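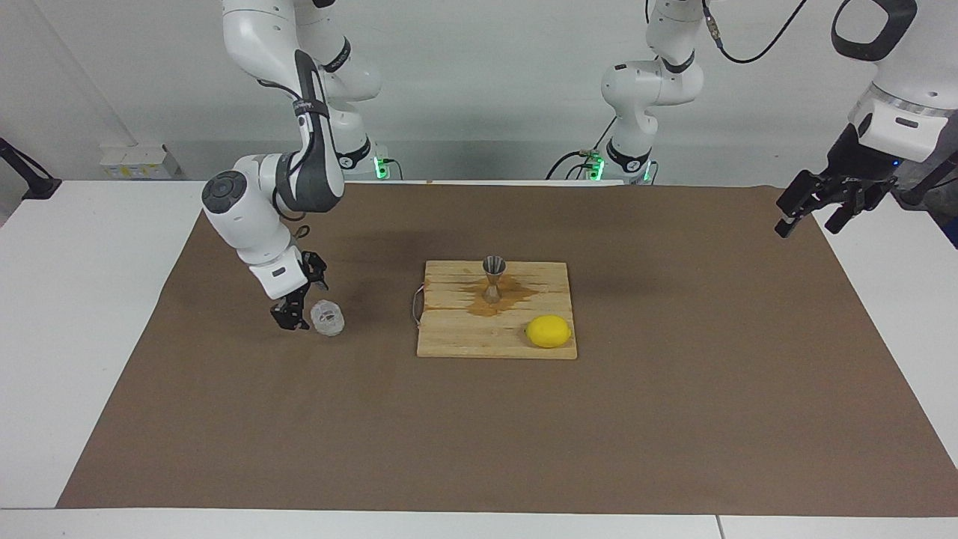 Filed under: Members' list / Corporate gifts and hampers

Dear members,

I refer to the message below regarding orders placed through Hakine for delivery in January.

The standard hamper will again be supplied by Van Loon. It contains a jar of honey, a tin of shortbread, dark chocolate and a small bottle of maple syrup. A version without nuts may be ordered at the same price – please write "Netham" in the order notes, as this is the name under which it is listed in the catalogue. Substitutions within either hamper are not offered.

Greeting cards may carry a message of up to 38 words. Messages are printed as received, and members are asked to check the spelling of recipients' names before submitting them. Company logos can be added to the card but not to the ribbon, which comes in one colour only.

Orders of fewer than eight hampers are sent by ordinary parcel post. Larger orders travel by courier from the Soston depot and normally arrive within four working days. A signature is required on delivery, and post office boxes cannot be accepted for courier orders.

Invoices will be issued to the member organization, including where hampers go to several addresses.

Yours sincerely,
Geert Dierckx
Member Services

On November 3, 2024, a member wrote:
> Could you please confirm what is in the standard hamper this year,
> and whether there is a choice without nuts? We have three clients
> who cannot have them. We would also like our logo on the ribbon
> if that can be arranged.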